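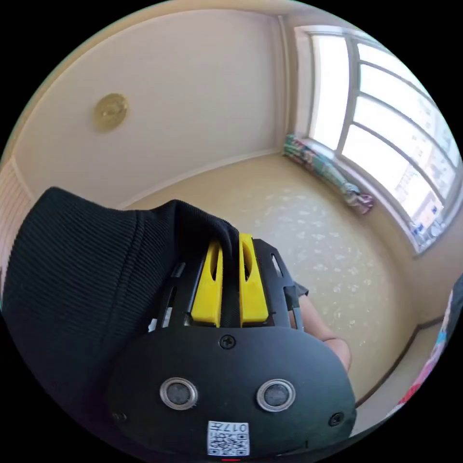
By Mared Lewis | Laundry & Linens | updated June

Knitwear goes out of shape when it hangs from one small point. A damp sweater picked up by the cuff can stretch before it reaches the drying rack. The same problem comes up in research on teaching machines to handle clothes, and one set of results from the Skaditz folding study is useful at home.

The method is simple. People do ordinary laundry jobs with a hand-held gripper instead of their fingers, and a camera on the tool records each grab. The recordings are then used to train a robot arm. For the knitwear part, the team collected 2,471 grabs and kept 1,431 after throwing out the ones where the cloth slipped or the view was blocked.

Ribbed fabric gave the most trouble. Ribs open up sideways when pulled, so a pinch on a single layer tended to creep. Pinching a fold, with fabric doubled between the two fingers, held better. In the black rib knit at the top of the page, a fold is caught between the yellow fingers and the rest spreads to one side.

What to do with your own knits:

Pick up by a fold. Gather a ridge of fabric near the middle of the piece and lift from there, with your other hand under the weight.

Follow the ribs. Make the fold run the same way as the ribbing. In the study, folds made across the ribs slipped around 19 percent more often.

Don't squeeze harder. A tighter grip left marks in soft yarn and did little for the hold. Take in more fabric.

Lower it, then let go. Set the far edge down first and lay the rest toward you. Dropping a sweater in a heap means handling it again to find the sleeves.

Dark knits need light from the side. The trained arm had trouble finding folds in black fabric under a ceiling lamp. I have the same trouble. Sorting by a window helps.

The arm was tested on 5 garments it had not handled before. It managed all the rib knits but failed on a loose open-weave shawl, catching the holes. Put anything like that in a mesh bag and lift the bag.

Recent in Laundry & Linens
Drying wool flat in a small apartment
Hosska rack: one winter of use
Getting pilling off cuffs
Twal mesh bags, small and large
Hokwood readers on storing sweaters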